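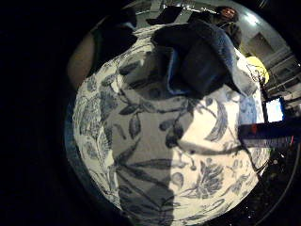 Blue leaves and a blue flower, with something navy on top.

When I moved to Laltimmont I owned one saucepan, two bags of clothes and no bedding. I thought I would buy sheets on the first day, but the shops near my street close at five and I arrived at half past. So I slept under my coat. The next morning I asked the lady at the bakery where people buy such things and she told me, "Try the op shop, love." I did not know this word. I wrote it on my hand so that I could look it up at home.

This was four years ago. Now I go to op shops nearly every Monday, and my sister, who still lives in our old country, thinks I have become a little strange. With us, second-hand things came from cousins. You did not pay for them and you did not choose them. A jumper came to you when it was too small for the person before, and you said thank you. To walk into a shop and look through the clothes of strangers would have been embarrassing for my mother. I think it is still embarrassing for her, so on the telephone I say only "the shop".

My favourite is the one in Horrocks, behind the post office. I take the 119 bus, which goes past the river and the football ground, and I get off at the stop after the school. The shop is small and it smells of soap and old books. Neville Yeoman works there at the counter. He corrected my English once, very politely, when I asked for a "pillow shirt". I had translated it directly. He said he liked my word better, but the label on the shelf stayed as it was.

I am interested mostly in cloth. Plates I have enough, and shoes I prefer to buy new. But old cotton is very good to sleep on. It has been washed so many times that it is already soft, and the colours have finished changing. I always hold it up to the window to look for thin places. If I can see my fingers through the middle, I put it back, or I buy it for cutting up. I learned also to smell it. Mould does not go away, whatever people tell you about vinegar.

Patterns were difficult for me at the beginning. In my mother's house the bedding was white and ironed, and flowers were for curtains. I bought plain things for a whole year. Then one winter it rained for 22 days and I could not look at a white wall and a white bed any longer. Now I like leaves best, then flowers, then stripes. I do not like birds, because they seem to look at me.

Last month I tried also the big market in Buturmont. It was too much for me. There were tables and tables of linen, and everybody was faster than I was. A woman took a tablecloth from the other end while I was still reading the washing label. I came home with one tea towel and a colour in my cheeks.

My sister visits in April. She asked if there will be a proper bed for her and I told her yes, with proper sheets. I have not told her yet where they are from.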